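来期の備品予算、まだ書けてない件

04/11/2024

時間ないのでメモ書き。あとで直す。たぶん直さない。

来期の予算申請、締切が近い。去年は2月に慌てて出して、見積もりの有効期限が切れてて差し戻しを食らった。同じことをやりたくないので、今年は早めに動いてる。つもり。書類はまだ半分くらい白い。

うちの規模だと、枠は全部で300万円。前と同じ。値段は前と同じじゃないのに枠だけ同じ。これでアーム周りと、作業台と、消耗品と、保守を全部まかなう。無理では、と毎年思って毎年なんとかしてる。

まず本体。2台目を買うかどうか。ずっと迷ってる。候補はFlistentの小型のやつと、Majorの中古。Flistentは新品で納期10週。Majorは在庫あり、ただし制御箱の世代が古い。安いのはMajor。でも古い制御箱だと今使ってるソフトがそのまま載らない可能性があって、載せ替えの手間を人件費で考えるとほぼ差がなくなる。こういうの、見積書には出てこないんだよな。比較表に「移行作業」の行を足した。上司はこの行が嫌いらしい。金額が読めないから、とのこと。読めないけどゼロではないです。

次、グリッパ。これが今年いちばん言いたいところ。

本体の値段ばっかり見て、手先の予算を後回しにするの、もうやめたい。去年の表だと手先は「その他」に入ってた。その他て。実際に物に触るのはそこなのに。指先の部品は減るし、ネジはゆるむし、つかむ物が変われば形も変えたくなる。袋の中から物を取る作業をやり始めてから、それがよくわかった。箱と違って紙袋は口の形が毎回違うし、押すとへこむ。指が太いと縁に当たる。細いと力が足りない。で、結局何種類か持ちたくなる。予算上は「交換用指先 一式」と書いた。一式って便利な言葉。

ケーブルも今年は独立した行にする。前は消耗品に混ぜてた。手首の先まで引いてる線は、動かすたびに曲がるので、いつか切れる前提で買っておくべき。切れてから注文すると届くまで何もできない。可動部用のちゃんとした線は高い。1本の値段を見てひるむけど、止まってる日の人件費のほうが高い。たぶん。計算してない。計算したら表に入れる。

あと、線の取り回し用のクリップとかガイドとか。小物だけど地味に積もる。Fondisのカタログから拾って56個で見積もり依頼した。多いと言われそう。端数なのは袋売りの都合です。聞かれる前に書いておく。

作業台。これは見送りかな。アルミフレームで組み直したい気持ちはあるけど、今の台で回ってるので優先順位は下。ブラケットとボルトだけ少し買い足して、位置の調整ができるようにしておく。天板の交換は再来年とか。毎年再来年と言ってる気がする。

消耗品で忘れがちなもの。黒テープ。紙袋。練習用につかませる小物。これ全部、申請書に書くと「なぜ紙袋が必要なのか」と聞かれるやつ。去年は聞かれた。袋の口が開いたままでいてくれないと手先が入らないのでテープで固定したい、テープも要る、と説明したら、そこは通った。テープは通って紙袋は文具扱いに回された。違いがわからん。今年はまとめて「作業対象物」という名前の行にした。これで通ってほしい。

保守契約はDreniddaleの営業所から見積もりをもらう予定で、もらってない。催促のメールは今日書く。年1回点検のプランと、部品交換込みのプランがあって、値段の差がけっこうある。込みのほうに入るなら、指先とかケーブルの行を削れるか? と思ったけど、手先まわりは対象外って小さい字で書いてあった。危ない。そこがいちばん減るんですが。なので安いほうでいいかなと思い始めてる。ここは見積もりが来てから決める。

優先順位、現時点のやつ。
1 指先の交換部品
2 ケーブル一式とクリップ類
3 保守(安いほう)
4 作業対象物
5 2台目の本体

本体が最後なの、自分でも意外。買いたい気持ちは一番なんだけど。2台目が来ても部品がなければ止まる台が2台になるだけなので。あと置き場所。置き場所の問題をまだ誰にも言ってない。電源も足りるか怪しい。そこを先に確認しなとだめだ。

もし枠が余ったらMajorの中古、余らなかったら来年に回して、その分でFlistentのデモ機を借りられないか聞いてみる。借りるのもタダじゃないらしいけど、買ってから合わないよりはまし。デモ機なら紙袋の作業をそのまま試せるし、指の太さの相談もできる。問い合わせフォームがやたら長いので後日。

とりあえず表の行は全部立った。数字が入ってない行がまだある。移行作業と保守。この2行が埋まれば出せる。輸送費を入れ忘れてるのに今気づいた。足す。

同じようなことで悩んでる人いたら、手先の予算を何割くらい取ってるか教えてほしい。コメント欄で。うちは比率で言うと恥ずかしいので書かない。

では申請書にもどります。

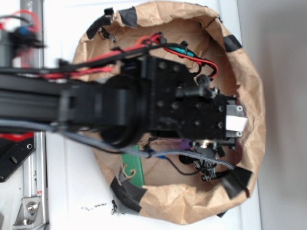 茶色い紙袋の口とグリッパ。ケーブルの行、やっぱり削れない。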